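Mixed-item picking kits should be priced by the awkward object

Gerkitora sells its picking kit as a single package: gripper, mounting flange, cabling and a licence for the grasp software, to be fitted to an arm the buyer already owns. The brochure leads on speed. I think that is the wrong figure to lead on, and buyers should stop asking for it.

A rate measured on identical cartons says little about a returns bin. At Prastley we handle 2000 product lines, and the boxed ones were never the difficulty. Thongchai Rojanasak, who ran our trial in June, chose 17 objects for their shape and left the cartons out. I would ask any supplier to quote against a list like his.

A round hairbrush is a fair test. The bristled barrel offers no flat face, so the grasp has to be made at the handle, and the fingers must work close to the metal floor without striking it.

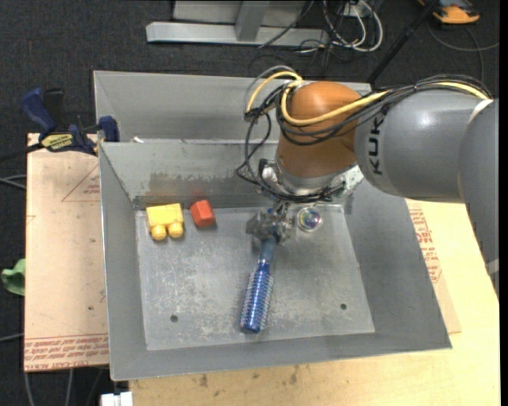 What the licence leaves out

The software fee covers six object classes. A seventh is charged as an extension, and clear objects count as a class of their own. Pumton and Worku both include them in the base price. Gerkitora should do the same, or state the exclusion on the first page of the quotation. Until it does, I would rent the kit and decline the three-year term.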